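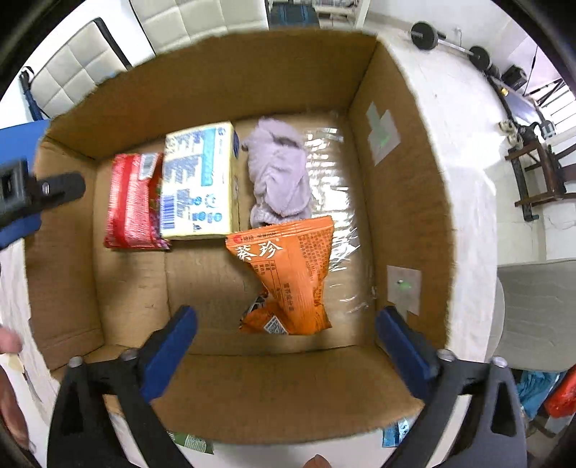

Elsie Sutcliffe wrote:
> One cloth is plenty around snack bags. Mine went 602 miles to
> Grestby in June with a cloth and some plastic wrap, and nothing
> got crushed.

Elsie, I'm not convinced. A cloth off to one side won't stop a carton from sliding into the bags, and yours may have had a gentle ride. Was the box full to the top? I'd fill every gap - crumpled paper is fine - and shake it before taping. If I hear anything move, I open it up again.

Murray Katene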